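Print this page | E-mail this page

Plolo Clear Adhesive Hooks, Light Duty

Item 491. Sold by Inmont Hardware Supply. Shares: 56

The Plolo light-duty hook is a clear plastic base with a foam adhesive pad on the back. It is made for smooth indoor surfaces: painted drywall, coated panel, tile, glass and finished metal doors. It is not rated for brick, wallpaper, bare wood or any outdoor use.

Rated load: 400 grams, straight down
Base height: 68 mm
Pack sizes: 8 or 24
Spare pads: sold separately under the Lomeck name

Mounting
Clean the surface with rubbing alcohol and let it dry. Do not use household spray cleaners. Press the pad firmly for 30 seconds, then leave the hook unloaded for one hour. Fresh paint must cure for seven days first. Side loads and swinging loads lower the rating by half.

Removal
Pull the tab slowly down along the wall. Pads cannot be reused. The base can be, with a new pad of the same size.
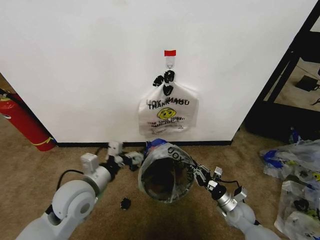
Clear adhesive hook on a white panel, with a plastic shopping bag hung by its handles.

Shipping
Orders placed before noon leave the Paracha warehouse the same day. The 24-pack is out of stock until August. Returns are accepted on unopened packs only.

Comments (3)

tilegrout
Held fine on bathroom tile all winter. Failed on eggshell paint after a week, but I skipped the alcohol.

K. in 4B
Do the Lomeck pads fit the older square base?

Inmont Support
No, the older base takes the small pad. Ask for it by name when you order.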